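4. What the direct-to-fan figures leave out

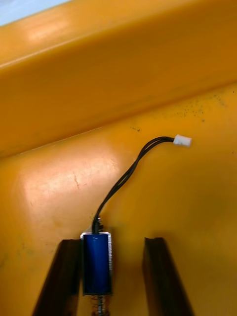 Figure 2. Small blue solenoid on a yellow plastic surface.
Music Business Research Group, School of Creative Industries, Savcombe

The case for selling straight to listeners is usually made with totals. Prurkar, the subscription platform used by most of the acts in our sample, reports what its artists take in over a year and divides by the number of artists. The average looks healthy. We do not think it tells a working musician very much, and in this section we set out why.

Our sample covers 16 independent acts who moved at least part of their catalogue to Prurkar after leaving a label or distributor. Between them they had 3,365 paying subscribers at the June count. Two acts held more than 2,000 of those. Take that pair away and the remaining 14 share what is left, with several earning less from subscriptions than they spend on posting out vinyl and shirts. Calling this a new middle class of musicians, as the trade press likes to do, seems generous.

It might be argued that the smaller acts are simply newer. The records do not bear this out. The two large acts joined late, and both arrived with an audience built during years on Vanska, a conventional label with a conventional marketing budget. Whatever Prurkar did for them, it did not find their first listeners. The platform's own account of their success skips this part.

Labour is the second gap. Acts on the higher tiers promise demos, live streams and replies to messages, and almost none of them kept a record of the hours. Where we could piece the time together from posting histories, it came out well above what the artists had guessed in interviews. A royalty cheque from a label may be small -- often it is very small -- but it does not ask for a video every fortnight. Any fair comparison has to put a price on that work. Most published ones leave it at zero.

We are also wary of the retention model offered by Aubert, the consultancy whose template many managers now use. It assumes that a subscriber who stays past the third month behaves much the same from then on. In our data, cancellations rose again when an act went quiet between releases, and again after a tour ended. A model that misses both will flatter any forecast built on it.

None of this shows that artists are worse off for leaving labels. The sample is small, and the acts agreed to open their books, so it may lean towards the better organised. The claim we can defend is narrower: subscription income in this group followed earlier exposure more closely than it followed anything the platform offered. Section 5 looks at licensing income over the same period.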